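Ticket 76 — Short film "Kekum" plays with subtitles out of step
Last updated: September 2026

Reported by the Omton film society. The screening copy of Kekum starts fine, but by the halfway mark the English subtitles lag well behind the dialogue. What a film, by the way — we watched it twice while testing and the ending got us both times!

First check: player settings. Subtitle delay was at zero, so we left it alone. Restarted the player, same lag. 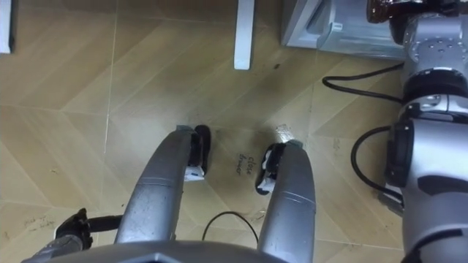
Tile floor, chevron pattern.

Second check: the subtitle file itself. It was timed for 25 frames a second and the festival copy runs at 24. That explains the slow drift beautifully, and we were thrilled to find it so early. Converted the file and tried again. Much better, but the lines now came in 200 milliseconds early all the way through.

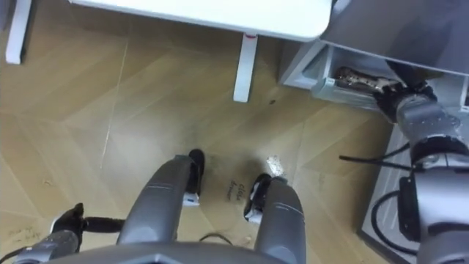

Page 2

Shifted every line by 200 milliseconds and saved as a new file. Dialogue and text now match right up to the lake scene at minute 60, where two lines sit on top of each other. Groten, who supplied the translation, sent a corrected version the same afternoon (great service, thank you!).

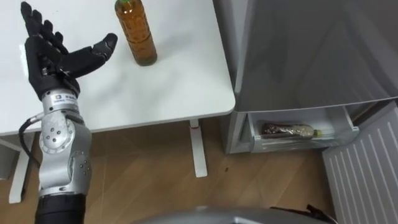
Hand and bottle, white table.

Third check: accents. The director's surname, Kubíček, showed up in the opening credits with a question mark and a box in the middle. Saved the file again as UTF-8 and the name came up perfectly, háček and all.
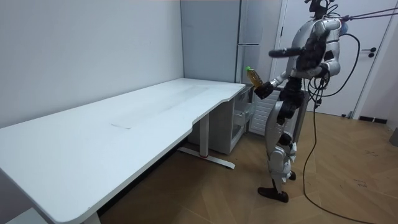 Full run on the hall projector with the new file: no lag, no doubled lines, and the closing song has its subtitles back too. We'd missed that they were gone, so do check the credits if you have the old copy.

Still open: the sound drops to the left speaker for a moment at minute 69. It happens on the laptop as well, so it's probably in the copy. We've asked for a fresh one before the October program.

Status: subtitles fixed, sound waiting on supplier.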